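Workshop notebook, hand-held gripper pair
Entry by Hwa-young Bae, 20th April
Copies to: Deok-su Min, Yatziri Montes

1. Condition on arrival

The pair was returned from the Raneck site with a note from Mal-soon Um reporting slip on thin wrappers. The log stood at 1,855 closing cycles. Service is due at 2,000, but the work was brought forward. Screws at the finger linkages were checked with the small driver; two were slightly loose and have been tightened.

2. Pads

The blue pad was cleaned with a damp cloth and left to dry before refitting. No tear was found at the edges. The pad on the facing finger is to stay as it is until Hyun-seo Ko has compared it with the spare from Horton.

3. Handling check

Packing of mixed snacks from the table into the orange-rimmed box, both units in use. Soft and slippery packages were preferred — rigid cartons tell us little about the pads.

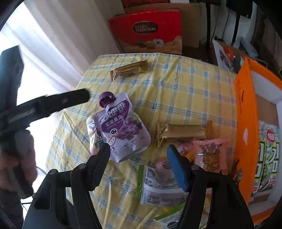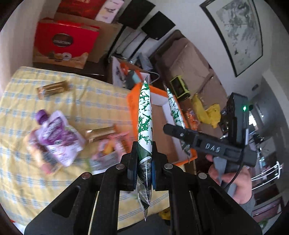
Second picture: narrow stick wrapper held upright between the fingers.

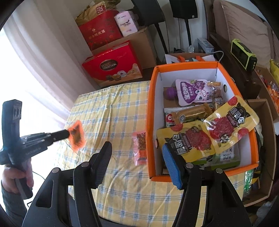
4. Remarks

The trigger return on one unit feels heavier than on the other. The spring should be compared with the Nam drawing before any part is ordered. Cable strain relief is acceptable on both.

5. Outstanding

Deok-su Min to confirm the spring part number.
Yatziri Montes to enter the early service in the Flirnero register.
Repeat the slip check after eight further sessions, same pads, no adjustment in between.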